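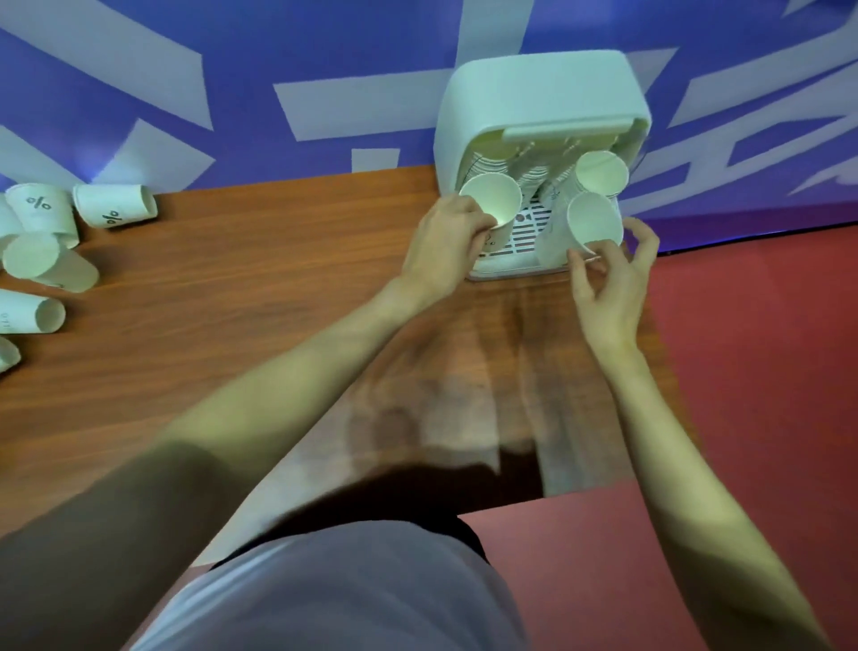 Abb. 1: Becherspender im Pausenraum, Arbeiten mit weißen Pappbechern

Zwischenbericht August, Teilprojekt Becherausgabe
Bearbeitung: Ritva Mäkelä, Pentti Juntunen
Empfänger: Ifeanyi Nnaji, Prakik

1. Stand der Arbeiten
Der Spender steht auf dem Holztisch direkt an der blauen Wand. Das Kabel ist rechts am Gerät geführt. Die Becher werden in senkrechten Stapeln im Fach unter der Haube bevorratet, den unteren Abschluss bildet ein Gitterrost. Der Testbetrieb läuft seit drei Wochen.

2. Verbrauch
Im Berichtszeitraum wurden 307 Becher ausgegeben. In 17 Fällen kam es zu Doppelentnahmen durch zu fest ineinandersitzende Becher. Die Lieferung von Bergmann war davon stärker betroffen als die Restbestände.

3. Maßnahmen
Stapel werden vor dem Einsetzen aufgelockert. Die Füllhöhe wurde herabgesetzt. Eine Vergleichscharge ist bestellt, die Lieferzeit beträgt sechs Werktage.

4. Offene Punkte
Freigabe der Restmittel für Verbrauchsmaterial durch Prakik. Klärung der Altbecherentsorgung mit Tapio Toivonen.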